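Ticket 277: gripper stops short on the Limalach arm
Opened by: Jessie Rennie
Assigned to: Struan Shearer
Status: open

Jessie Rennie, Thursday, June 20, 2024
Hi Struan! Me again, sorry. The arm threw the "finger travel" fault 4 times this morning, always on the close, never on the open. It stops dead, the fingers go limp and I have to clear it from the pendant before it'll do anything. I've rebooted twice and re-homed once (no change). I grabbed a still off the wrist camera while it was sitting in fault, so you've got the view I've got.
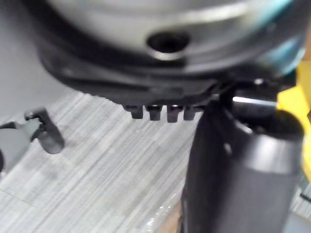
Wrist camera, floor side. Finger up near the black rim, row of tabs to its left.

Things I've tried so far, in case it saves you asking:
Slowed the close to 7 percent. Still faults, just takes longer getting there (ha).
Swapped in the spare cable from the Stindska cell. Nope.
Ran it with the grip force turned way down. It got through 2 cycles and I got very excited, and then it faulted again.

Struan Shearer
Thanks, that helps. Can you get me a view with both fingers in it? I want to see the gap between them. And please hit the e-stop before you put your hands anywhere near it, a limp finger can still snap shut when the fault clears.

Jessie Rennie
Yep, e-stop is in, Carla watched me do it. The gap looks small to me but I don't know what it's meant to be! You can see the little pins on the fingers too, which I'd never really noticed before.

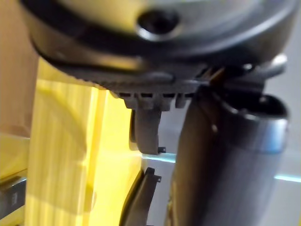 Next steps
Struan: compare the finger gap with the setup sheet from Gunn and send me the number.
Jessie: leave the arm locked out, export the fault log, check the pins for play by hand.
Carla: move the afternoon run to the other cell and let Enikő know.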